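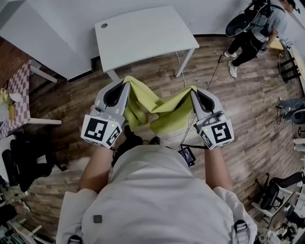
Hi all — quick September update on the Tarkdale project.

We're at 172 good demos of the cloth task, out of the 600 we promised you. That's behind where I wanted to be, but the pace is picking up! Most of the early lag was us learning how to hold the grippers (your forearms get tired, so we now stop after 40 minutes and swap). Pinching the cloth by two corners is the easy bit. Laying it down flat without a wrinkle — that's where we lose takes.

The marker tracking drops out when people turn their wrists too far, and I threw away 7 demos last month over it. Bollmont is sending new marker blocks, which should help.

Money is on plan. I'd like to move what's left of the travel line to paying more demonstrators, if you're okay with that. Towels come next, then the bottle task.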